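Let the Club Robots Take Out the Trash

By Libor Krajčí

Our student club at Zesham has 36 members, and I keep hearing that we should train for races and stacking contests like everyone else. I say give us chores! A trash bag is floppy, thin and different every time you touch it – a wonderful problem for a beginner. 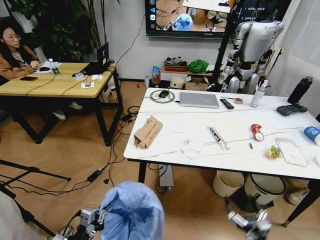
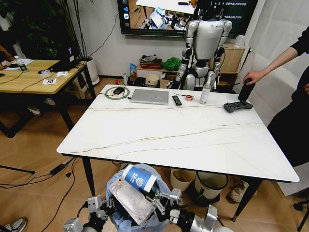 Trash practice in the club room: a gripper on the light blue bag (first), a paper cup and a clear plastic bag held over the bin (second).

Students who work on this argue about grip and wrist angle for hours, and they love it. I'd happily trade our October race for a cleanup round – seven minutes, one messy table, any robot you like.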